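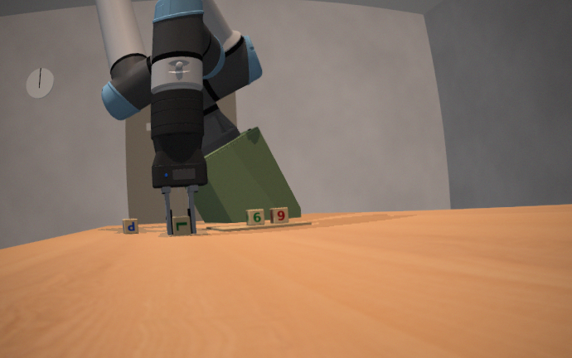
Speaker notes, Farah Sinaga
Talk before the evening screening of "The Salt Register"

Good evening, and thank you to the Cidbridge film club for inviting me. (Wait until the door is closed.)

I will speak for a short time and I will not tell you the ending. If you already know the ending, please keep it for the bar.

1. The town
The film was shot in Naltberg in October, when the hotels were shut. The director, Oyewole, wanted streets without tourists. He got them, and also fog, which he did not order. In the first part you will see the fog come and go between two shots of the same conversation. Some critics called this a mistake. I think he saw it in the editing room and decided to keep it.

2. The story
A clerk finds 354 names in an old register of the salt works. All of them are crossed out with the same pen. She starts to visit the families. It sounds like a detective film, and for 50 minutes it is one. Then a door opens in the cellar and it becomes a horror film. Please do not say which door.

3. The sound
(Slow down here.) There is almost no music. Listen to the pump of the salt works. It is very low at the start, and you may think it is the heating in this room. When it stops, look at the clerk's face.

4. The release
The film played in only 2 cinemas and sold 2,639 tickets. After that, the distributor Fleltulano put it on a shelf. The print you see tonight has scratches in the third reel and the colors have turned a little pink. I ask for your patience with that reel.

5. Why I like it
I saw it as a student, with bad subtitles, and I understood maybe half. I was still afraid to go down to my own cellar for a week. When I saw it again with good subtitles, I was more sad than afraid. The scene with the mother and the coat is the one I remember most.

(If there is time: the story of the lost poster. If not, go to the end.)

Questions are after the film. Please turn off your phones now. Thank you.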